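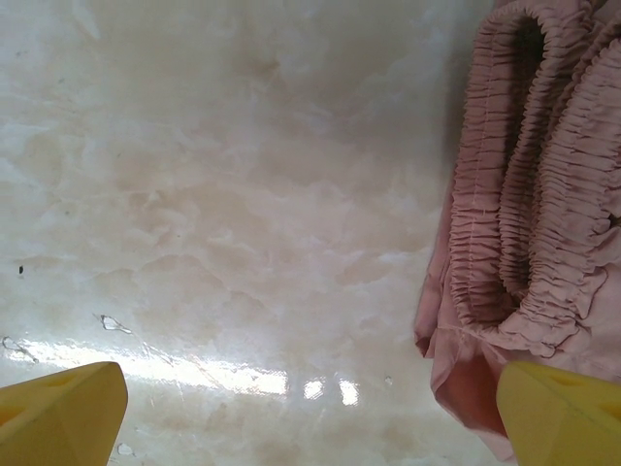
腕部相机画面：粉色床笠，两道松紧边，石纹台面。

这个月的时间基本花在布料抓取的感知部分，规划只动了一处接口，控制没有动。下面按模块记，顺序和提交顺序大致一致，主要留给以后查参数的自己看。

先交代现状。Skisano 是我们内部的抓取规划库，输入是腕部 RGB 和对应深度，输出一组候选抓取位姿，每个位姿带一个分数和一个失败原因码。之前的版本默认桌面是哑光的，背景模型用单个平面加一个颜色高斯。换到亮面石纹台面以后，这个默认值就站不住了：反光带被当成前景，深度在高光处成片缺失，平面拟合的内点跟着往一侧偏。Trefor Gough 在 Daruvdale 那边最早报的 issue 标题只有四个字，“桌面长布”，意思是分割结果里桌面上凭空多出一块布。

## 高光

上图下方那条横向亮带就是典型情况。右端还有两个并排的小矩形亮斑，中间隔一条暗缝，形状规整，边缘对比度高，旧的边缘检测器很喜欢它们。

处理分两步。

第一步在图像空间里找候选高光：亮度高、饱和度低，并且局部梯度方向一致。光靠亮度阈值不行，台面本身就是奶白和浅米色，左上一带又偏白，阈值一低整片都进来了。饱和度也只能起一部分作用，石材的饱和度同样低。真正有区分力的是第二步，跨帧一致性。手腕平移一小段，台面纹理按平面单应移动，镜面反射按虚像移动，两者的残差不同。对每个候选区域算一次单应残差，超过阈值的标为反射，既不参与前景，也不参与平面拟合。

代码的核心部分很短：

```python
def reject_specular(cands, H, prev, cur, tau):
 keep = []
 for c in cands:
 p = warp(c.contour, H)
 r = contour_residual(p, match(c, prev, cur))
 if r is None:
 c.flag = "unmatched"
 keep.append(c)
 elif r > tau:
 c.flag = "specular"
 else:
 keep.append(c)
 return keep
```

`unmatched` 的候选先保留，交给后面的分割去判。最初的写法是直接丢弃，结果浅色布料的一角刚进视野时也被丢掉，规划器会连续几个周期认为面前没有东西。

`tau` 目前按图像宽度归一化，没有跟相机高度挂钩。离台面很近的时候视差变大，布料边缘本身也会产生残差，这时容易误杀。临时做法是低于某个高度就冻结高光掩膜，沿用上一次的结果，只做单应传播。

台面上的小黑点、磕痕和细划痕也会触发角点。它们跟着平面走，残差很小，不会被标成高光，但会进入分割的种子点。加了一个最小面积过滤以后就没再管。

## 松紧边与布边

床笠比平整的毛巾麻烦，原因在松紧边。褶子密，间距均匀，亮脊和暗沟交替，梯度能量比普通布边高出一截。旧的打分函数里有一项“边缘置信度”，本意是鼓励夹在布边上，遇到松紧边时这一项饱和，候选抓取全部挤到那两道褶带上。

夹松紧边并非一定不行，可它有两个特点要让规划器知道：一是厚度大，开口量要重新算；二是受力以后长度会变，抓取点在布面上的位置跟提起之后的几何关系不再固定。后续如果要找角，这个误差会一直带下去。

所以把布边拆成两类，在分割头后面加了一个轻量的条带分类器。输入是沿轮廓法向采样的窄条，输出 `plain_hem`、`gathered` 和 `unknown`。窄条宽度取 22 像素，长度方向按轮廓弧长滑动。试过直接做频谱，找褶皱的主频，效果对拍摄角度太敏感，褶带一转弯，透视就把间距压缩了，频率峰散开。后来还是用小卷积网络。

标注是 Huguette Robichaud 做的，工具用 Zolletti。Zolletti 原本只支持闭合多边形，给轮廓打分段标签要先画多边形再切，很慢。我给它写了个插件，可以在已有轮廓上拖两个端点，中间那段直接赋标签，撤销栈也接上了。最终可用的窄条样本来自 914 帧，其中 169 帧留作验证，按拍摄批次切分，没有做随机切分。随机切分会让相邻帧同时落在两边，验证分数虚高，这个坑去年踩过。

两道褶带之间的暗缝需要单独说一句。布往里折，缝里颜色发暗，接近棕紫，旧的分割器把它断成背景，于是两道褶带变成两个实例。规划器拿到两个实例后会给中间的“空隙”生成候选，认为手指可以插进去。几何上有时也确实可以，但那是床笠内侧，夹住的层数不可控。现在的规则是：两段 `gathered` 轮廓近似平行，中间区域的色相与两侧相近，仅亮度偏低，就合并为同一实例，缝隙区域打上 `fold_interior`，候选生成时跳过。

色相比较放在 Lab 空间里做，只看 a、b 两个通道。HSV 在暗部的色相噪声太大，试了半天放弃了。

## 自遮挡：手指

手指进画面是老问题。两根黄色手指常驻画面下方两角，CAD 投影掩膜可以盖掉大部分，剩下的是标定误差造成的一圈黄边。以前把掩膜整体膨胀了事，代价是指尖附近的布料信息一起没了。像上图右侧那样，手指压着布的下缘，膨胀一大，布的最低处就完全看不到。

改成非对称膨胀：朝画面外的方向多膨胀，朝两指之间的方向只膨胀标定误差的上界。黄边再用颜色模型清一次。指面上的小孔和凹槽在图像里是暗斑，单靠颜色清不掉，不过它们都在投影掩膜内部，不受影响。

手指遮住的那段布边现在标为 `occluded`，轮廓允许在此断开，不再强行闭合。闭合算法以前会沿着手指边缘走，生成一条笔直的假布边，置信度还特别高。这个 bug 存在的时间比我预想的久，Skisano 的日志里能翻到很早的记录，当时归因成了深度噪声。

## 同色系的多件布料

单件布的情况处理完，接着看多件。这里主要的困难是颜色接近、材质也都是软的，深度又给不出清楚的台阶。橙色衣物摊在台面上，旁边白色网孔篮里还有一团偏红的橙色布，用颜色聚类时聚成一类还是两类，很大程度上由白平衡决定。自动白平衡已经关了，曝光也锁住，但靠近镜头的那部分布会虚焦并且偏亮，聚类中心仍然会被拉走。

目前按下面的顺序处理：

1. 先检测容器。网孔篮的边框是可靠的几何线索，沿口拟合成封闭曲线，曲线内部单独开一个实例空间，不与外部合并。
2. 透过网孔看到的颜色不作为前景证据。孔里透出来的红橙色会让篮壁带一层粉，旧版本把整面篮壁都算成布。现在只要命中周期性孔洞纹理，就整块归给容器。
3. 跨过篮沿的布，实例归属跟随篮内部分，篮外的那一段标为 `spill`，抓取分数打折。
4. 虚焦区域按拉普拉斯方差降权，不参与颜色模型更新，仍保留在掩膜里。

第三条的打折系数是手调的，没有依据。搭在篮沿上的布，夹篮外那段去拉，容易把篮子一起拖动，所以倾向于夹篮内的部分；但篮内夹取又要考虑手指和篮壁的碰撞，两边的代价没有放到同一个尺度上。先记在待办里。

抽绳是另一个细节。白色细绳横在橙色布面上，分割器倾向于沿着绳子把布切开，上下各成一块。绳子宽度只有几个像素，直接做形态学闭运算能补上，但同样的核也会把篮壁的孔补上，影响第二条。最后是在闭运算之前先把容器区域扣除，只对剩下的部分操作。绳子本身另存为 `thin_structure`，规划时手指闭合路径尽量不与它相交。

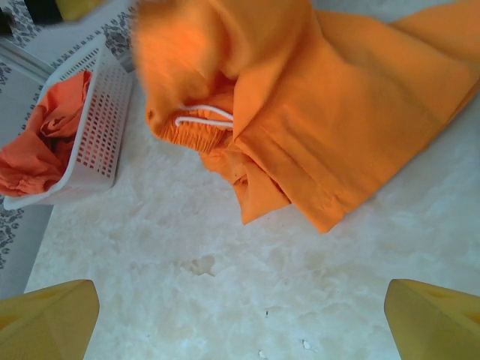 ## 规划侧的接口改动

规划器原先只接收一张二值掩膜和一张分数图，上面这些标签它都看不到。改动如下：

- 掩膜换成实例图加标签图，标签用位标志，允许同一像素同时是 `gathered` 和 `occluded`。
- 候选抓取增加 `layer_hint` 字段，取值为单层、多层、未知。`fold_interior` 邻近区域一律给未知。
- 原因码补了四个，分别对应高光误检、容器碰撞、细结构相交和轮廓断开。以前这些全部落在 `LOW_SCORE` 里，查日志时没法区分。
- 分数图保留，但不再归一化到零一区间，由规划器自己处理。归一化会让一帧里没有好候选时也硬凑出一个满分。

最后一条是破坏性改动，下游凡是写死了阈值的都要改。Olszewski 那套回放工具里就有一处，热力图颜色映射按零一写死，升级以后整张图发白。补丁已经提了，Trefor 合进去之前可以先在配置里设 `legacy_norm: true`。

## 延迟

新增的几步加起来，感知单帧耗时是 19 毫秒，瓶颈在轮廓匹配。窄条分类器批处理以后占比很小。匹配部分现在是单线程，轮廓点数没有上限，褶皱多的布会明显变慢。打算对轮廓做自适应抽稀，直段稀、弯段密，`gathered` 段保留原密度。

规划那边没有变慢，候选少了一些，碰撞检测的调用次数也跟着下降。

## 还没解决的

背景里如果有带花纹的布，例如台面之外的白底深灰花纹那种，分割器仍会把它当作可抓取对象。现在靠工作区边界裁掉，边界是手工画的，换一张台面就得重画。想法是用台面平面的外缘自动生成边界，问题在于台面边缘附近经常被衣物盖住，平面外缘拟合不完整。

高光掩膜在静止时不更新。手腕不动就没有视差，第二步失效，只能沿用旧结果。如果这时布被挪进了反光区，掩膜会把布盖掉一块。可以在决策前主动加一小段平移，代价是每个周期多出一段运动时间，还没测。

条带分类器的 `unknown` 比例在浅色布上偏高，和台面的对比不够。Huguette 建议采样时把法向窄条往布内侧多伸一点，少取背景。下个版本先试这个，改动只有采样函数里的一个偏移量。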